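Electrical tape: what I use it for and how I keep it from going sticky
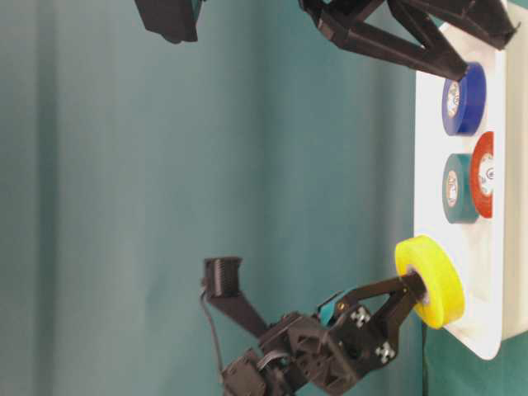
I got through my first ten years of home repairs with a single roll of black tape, and it lived in the bottom of a toolbox with sawdust stuck to both sides. Every job came out looking the same and I could never tell which wire, hose or handle I'd marked for what. Then I started buying colours. Blue, red, green and yellow will cover most of what goes on in a normal house, and once you've given each one a meaning you'll wonder how you managed before. Mine are blue for cold water, red for hot, green for anything to do with the garden and yellow for "stop and think before you touch this".

Storage first. Tape hates heat and it hates dust. My old shed got baking hot every July and the glue used to creep out at the sides until the rolls welded themselves to whatever was next to them. They live indoors now, in a biscuit tin (an old Ilta one, the deep sort) with a circle of baking paper between each roll. If yours have already gone gooey round the edges, wipe the sides with a bit of white spirit on a rag, let them dry and dust them with talc. It's a messy five minutes but I've saved plenty of rolls that way.

Finding the end. Fold the last centimetre back on itself every single time you put the roll away. I know, I know, everybody says it. I still forget and end up picking at it with a fingernail like everyone else – a torch held low across the roll helps, as the edge throws a little shadow.

Cut it, don't snap it. If you pull electrical tape until it breaks, the end is stretched, and it'll slowly shrink back and lift. Scissors give you an end that stays down. Same goes for wrapping: a gentle stretch as you go round, overlapping by half the width, then no stretch at all for the last turn.

Jobs I use it for, in no sort of order:

Marking stopcocks and hoses. One band round the pipe, with a second band if it's the one that shuts off the whole house.

Phone and lamp plugs behind the telly. A band at the plug and a matching band at the other end of the cable.

Drill bits. Wrap a flag of tape at the depth you want and stop when it brushes the wall.

Secateurs. I lost three pairs in the hedge before I put bright tape round the handles.

Keys. A thin strip on the head of the back door key. My Oteck padlock key and the shed key look identical in the dark, so one has a band and one doesn't.

Paint tins. A stripe on the lid for each room. I did this last December and it's made touching up so much quicker!

And some jobs I won't use it for. A damaged mains flex gets replaced, not wrapped. It's no good on a leaking pipe either, even for one night, and it leaves a horrible residue on varnished wood. If you've already got residue, a dab of cooking oil left for ten minutes and then warm soapy water should shift it. Try a hidden corner first if it's a piece you're fond of.

Next time I'll do picture hooks and plaster walls, which several of you have asked for.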